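Notebook, cup handover project (senior manipulation class, bench 2)
March, entry 14
Entered by: Delia Dumitrescu
At bench: D. Dumitrescu, Khurram Abbasi, Aurel Bratu. Réka Gulyás in for the last hour.

Goal for the session

Get the two-arm routine through the hold step without the arms fighting each other. Arm A grips the steel cup and keeps it upright on the table. Arm B comes in open, closes on the cup wall, then A lets go and backs out. Transfer in air is next week's problem. Cup stays on the table for now.

Start state

Controller config is the one Sânziana Pascu saved as rusu_hold_3. Copied it to rusu_hold_4 before touching anything. Please keep doing this. Entry 11 can't be reproduced because the file was edited in place.

Joint zero check on both arms at power-up. A was fine. B was off on joint 5, re-zeroed, then fine on two restarts.

Loose cable on A retied at the strap. It had been catching on joint 3 when the base turned past the home position. Left more slack at the wrist end than last time. Full sweep at slow speed, no catch.

Hold step, arm A

Grip command is in controller units, 0 to 1000. At 200 the cup turns in the fingers when pushed by hand at the rim. At 300 it doesn't turn. Stayed at 300 for the rest of the session. Aurel wants to try higher values. I would leave it until we know what the motor temperature does over a long hold.

Hold timer set to 217 seconds, which covers the slowest approach we have logged for B. The old timer ran out in the middle of an approach twice in entry 13 and A opened with B not in place.

Approach, arm B

B starts with the fingers open and the wrist camera looking across the table toward A. The planner gets its cup position from that camera. Most of the session went into this part.

Problem: the detector puts the cup center too far to the right in some runs. Khurram went through the saved detections and found that it sometimes merges the cup with the edge of the other steel object. Both are shiny, the cup comes out as vertical bands and the other as pale gray, and the mask runs from one into the other.
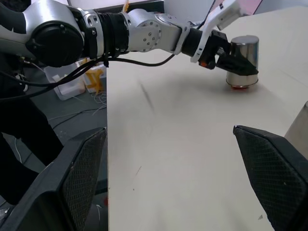 Detector changes

1. Cropped the right side of the input before detection. Quick fix. Works only as long as B starts from the same pose.

2. Used the dark band around the middle of the cup as the anchor instead of the outer wall. Better. The band gives a stable height and doesn't change with the lighting. It drops out when A's fingers cover too much of it, so A needs to grip slightly higher. Not done yet.

3. Tried a lower exposure. Reflections calmed down, but the black gripper turned into one flat shape and we lost the finger edges. Reverted.

Replayed the saved set, 1309 detections, with changes 1 and 2 on. Merged masks are gone from the set. There are still misses where the band is covered, and Khurram is sorting those into a separate folder so we can rerun them once the grip height changes.

Live runs

Slow speed only, hand on the stop button. B reached the pre-grip pose on each run after the detector change. Closing was done twice. First close was off center and pushed the cup against A's fingers; A held. Second close was good and A released on command. Cup stayed upright.

Réka's comment: the release is too fast. A opens all the way in one move and the fingertips pass close to B. She suggests a partial open, then back straight out, then full open. Agreed. Aurel to write it as a separate state in the sequence so it can be tested without B.

Open items

- Raise A's grip point on the cup. Delia.
- Partial open state. Aurel.
- Rerun the covered-band misses. Khurram.
- Ask Sânziana whether the joint 5 offset on B has shown up before. If it has, put it in the power-up checklist.
- Log motor temperature on A during the full hold. No owner yet.
- Report draft needs a figure of the state sequence. The one in the draft is from before the hold timer was added.

Saved as rusu_hold_4. Power off at 5:40.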